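From: Lama Aoun
To: kitchen-list
Subject: Re: [kitchen-list] mold smell in the back cupboard, AGAIN

Quick one, I'm between shifts.

Imad Bitar wrote:
> Opened the back cupboard this morning and the smell is back. Same as
> January. I took everything out, wiped the shelves with vinegar, put
> everything back in. Two hours later it smelled again. Could it be the
> flour? Could it be the wall? Does anyone know who to call at Dravuseo,
> the number on the fridge is dead. Also we are out of rice again and
> the Irum order form still has last year's prices on it.
> Imad

Imad, it's the wall. Pretty sure. Put your hand flat on the back panel, low down on the left, it's colder than the rest. Vilém had the panel off last winter and there's a pipe behind there that sweats when the heating goes off overnight. He stuffed some foam round it. Foam has probaly slipped.

Things to do before anyone calls anyone:
- take the bottom shelf out, leave the door open overnight
- don't put the flour back in, not even in the tubs
- vinegar is fine but dry it after, with a towel, properly

Dravuseo changed their number when they moved. Mireille has the new one, she's cc'd. Ask for the repair desk, not sales, sales will keep you on hold till lunch. Our account number is 524, they'll want it before anything else.

Flour: the open bag goes in the trash please. I know, I know. If it smells even a little it goes. Sealed ones can sit on the counter till the cupboard's dry.
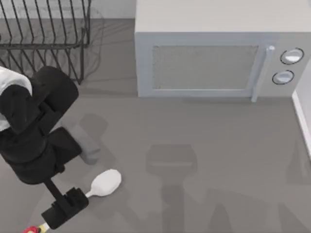 RICE AND DRY GOODS

Irum want orders in by noon and the minimum is 12 bags now, any mix. Ignore the prices on the form, Lina Ghanem has the new sheet and will post it to the list tonight. I'd say 3 bags of the long grain, 3 of red lentils, rest whatever people shout for. Chickpeas went fast last time. If you want anything odd (Vilém, your buckwheat) reply to the whole list and not just to me, I lose things.

Where it all goes while the cupboard's out of action: top shelf in the hall closet. Not the floor. We had mice from the floor.

Rovaditz still owe us for the returned jars, two months now. Mireille can you chase or shall I? I have the slip somwhere, in the blue folder I think.

Imad, one more thing, did you look behind the kickboard? If there's black on the back of it then the panel has to come off again and we may as well get it all done in one go. Vilém has the long screwdriver. The screws at the top are painted over so score round them first or you'll take half the wall with you.

Got to run. Back online after 9 pm.

Lama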